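The rulebook that fits on one sheet

Aliki Antoniadis has a habit of printing things out. When we meet in the canteen at Plakidstead she has already covered half the table with paper, and she pushes a single sheet across before I have found my pen. It is the fourth version of the house rules for teaching robot arms to do household chores, and she is delighted with it.

"The first one was 40 pages," she says. "I wrote it, so I'm allowed to be rude about it. It was thorough, it was correct, and people read it on their first morning and then never again. You can't blame them. You've got two arms in front of you and you want to get going!"

Plakidstead runs small two-armed cells in which people guide robots through everyday jobs with clothes, stationery and the odds and ends of a home. The recordings go to partners, chiefly the Maurya group, who use them to train their software. Antoniadis is in charge of how the work is done: what gets checked, what gets written down, when somebody is expected to stop. She came to it from factory safety, where she spent years with machines that did one thing very fast behind a locked gate.

"In a factory the part is always the same part," she says. "With laundry, a sleeve is in a different place every single time. I loved that straight away. All the rules I knew about guarding and stopping still held, and then there was a whole new layer about the things themselves. Who decides how messy is messy enough? What counts as finished? I'd never had to ask that about a gearbox."

The sheet begins with the arms. Before any session the operator moves each arm slowly to the ends of its travel, watches the cables as it goes, and presses the stop button once to see that it does what it should. Then comes a line in bold: hands out before motors on. Antoniadis taps it with her finger.

"That one has been in every version, word for word. The arms we use are light, and people hear 'light' and relax. A light arm can still trap a finger against a rail. So if you want to move a sock, you stop, you reach in, you come out, you start again. It costs you a few seconds and I will never apologise for those seconds."

I ask whether people grumble. She laughs. "Of course they do. I grumble when I'm operating, and I wrote it."

The next part covers cables, and she could clearly talk about cables all afternoon. A cable has to have enough slack for the wrist to turn fully, but a loop that hangs too low will catch on a basket handle or a coat hanger. The rule used to give a length. Now it asks the operator to drive the arm to its furthest reach and its tightest fold and look at the cable in both positions.

"A length is lovely and tidy on paper," she says. "Then somebody swaps a camera for a slightly different one and your lovely length is wrong. If you look at the two worst positions you've got your answer, whatever is bolted on."

Objects come next. Anything with a sharp point stays out, and so does glass. Bottles go in with their lids taped. Clothes are washed between batches and checked for pins. Every object has a line in a shared list, and the list now stands at 2,704 entries, a figure she gives with real pride.

"It sounds dull and it's my favourite thing we do. When Maurya come back and say the arm keeps fumbling one kind of fabric, we can find every session that had it. Before the list we were going by memory — 'was that the blue one or the other blue one?' — and you can imagine how that went."

Then there is the question of tidiness, which has caused more argument than anything else on the sheet. The early rules asked for a clear floor and only the items needed for the task. Terkach, the workshop that builds the cells, liked that, as it made everything easier to inspect. The people using the recordings did not.

"They told us, very kindly, that no bedroom on earth looks like that," Antoniadis says. "And they were right! So we had to write a rule for clutter. You're allowed things that have nothing to do with the task, as long as they can't fall into a joint or roll under a rail. Hang them up, put them in a basket, fasten the basket to the frame. After that, leave it alone and let it be a bit of a mess."

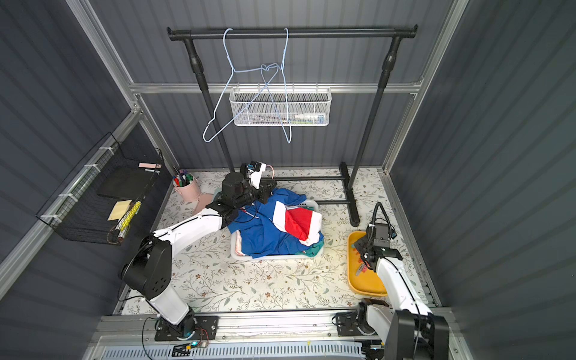
One of the two-armed cells, with a basket of clothes, a yellow tray and storage fixed to the frame.

Clutter also changed what she asks of the operators. Each of them now spends a minute looking before the first move, and says out loud what either arm might brush against on its way. She borrowed the idea from a crane yard and was not sure it would survive contact with a busy room.

"I thought they'd find it silly, talking to a laundry basket. They took to it. One pair turned it into a sort of contest, who could spot the most awkward thing. I put that in the training notes, minus the scoring."

The rule she would most like other places to copy is about failure. At Plakidstead a dropped shirt or a missed grasp is kept, marked and described in a plain sentence. Operators may not delete a session themselves, however clumsy it looks. In a review in May the team went through 200 sessions and found that 188 carried a proper note. The other 12 were sent back to be filled in, and she went and sat with the people concerned to ask what had made it hard.

"Mostly the form was annoying," she says. "It wanted you to choose from a menu and none of the choices said what had happened. So we put in a box where you can just write. 'Left gripper caught the hem.' Lovely, thank you, I know exactly what you mean."

A second site, at Skornmont, will start using the sheet later in the year, and she is keen for them to scribble all over it. Their cells are laid out the other way round, with the operator standing at the side, and she already suspects the line about where to keep the stop button will need rewriting.

She takes the sheet back, finds a biro and puts a question mark next to it.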